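Clundbridge kitchen swap adds a shelf for odd lids

Glass pot lids that have outlived their pots now have their own shelf at the Clundbridge kitchen swap, which reopened in December in the former Hajdu hardware store.

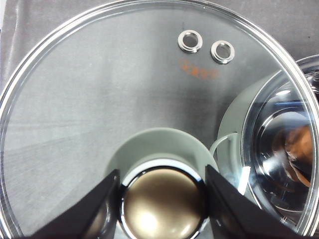 A lid is the one part of a pan set that never seems to wear out, one regular visitor remarked, adding that she had kept three of them in a drawer for years without a pot to put them on.

The swap took in 1319 pieces of cookware last year and passed on 936 of them. Lids made up much of what was left. Most had been stacked in a crate under the stairs, where people had to lift out the whole pile to find a size.

They now stand upright in a rack by the front window, sorted by width. A tape measure hangs from the end of the rack – visitors are asked to measure the inside rim of the pot at home and bring the number with them. Lids with chips or cracks in the glass are not accepted. Loose knobs are fine, and a box of spare screws is kept at the desk.

The racks came from Malia, the bakery next door, which replaced its cooling shelves in the fall. Orivon, the housing association that owns the building, has agreed to let the swap stay on through spring.

Baking pans and cutting boards are still wanted. Electric appliances cannot be taken. The swap is open until 6 p.m., and donations should be left inside the door, not on the sidewalk.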